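Flurham Community Help > Home and Cleaning

Bits left behind on polished marble tiles, broom or vac?

Posted by Ebise Bogale, 10 replies hidden, 2 shown

Hi all, quick one. Moved into a place in Flurham in February, whole front room is big polished marble tiles. Looks lovely, shows everything. Sweeping it is driving me up the wall. Crumbs and paper scraps skate off ahead of the broom, and there's always that line of dust at the lip of the dustpan that won't go in. Have tried sweeping faster, sweeping slower, swearing.

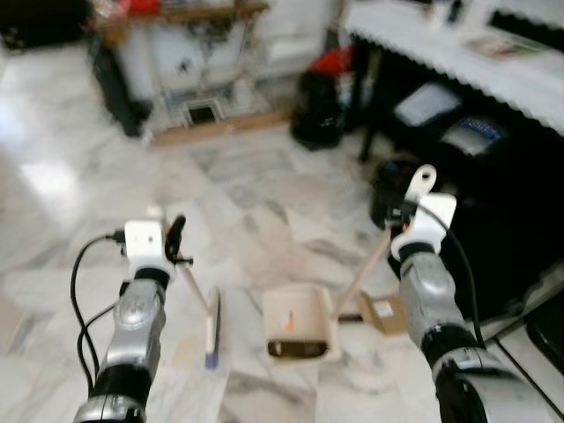 Dustpan is a Celel, got it with the broom as a set. Long handles on both which my back likes. The pan is beige plastic so at least you can see what's gone in, like that little orange speck just inside the lip, but the flat bit of brown cardboard is the real pain. Lies dead flat on the tile and the bristles go straight over it. Do I need a different broom or am I doing it wrong? Don't want to wet mop every time. Budget not huge, was looking at a Fondum stick vac but not sure about the wheels on marble.

Mesfin Mamo

Had the same tiles for 10 years. Few things.

Pick up cardboard by hand. Seriously. Anything flat, just bend down, or flick a corner up with a fingernail if your knees are ok. Then sweep.

Short strokes, keep the bristles on the floor at the end of the stroke. If you flick, it flys. Work from the walls in toward one spot and leave the pan there.

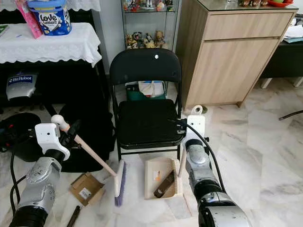

Chairs are where it all collects. I fold ours up and lean them on the wall first, takes 2 minutes, then whatever lives underneath comes out too. You've got a green box and a roll of tape down by that black folding chair, and the flattened box with the barcode label is just going to herd dust against its edge. Shift all that before you start. Also your pan has the comb edge, so drag the broom head over it when you're done, pulls the fluff off the bristles. Fluffy bristles are half the reason for the dust line.

For the line itself: move the pan back a touch, sweep again, 3 goes. Whatever's left, damp paper towel.

No idea on the Fondum.

jitpraphai_477

just get a microfibre flat mop, used dry. Jitpraphai do one, the pad comes off and goes in the wash. brooms are for outside imo

also rubber band round the neck of a handle stops it sliding when you lean it on the wall. works on most things, grips on smooth stuff too
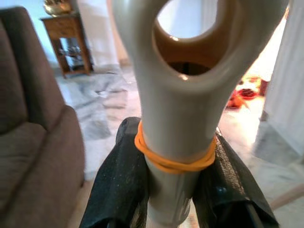

Orange band, wound round the narrow bit below the hole.

Ebise Bogale

Thanks both. Cardboard picked up by hand, chairs next. Will try the short strokes tonight adn see how the dust line goes before I spend anything.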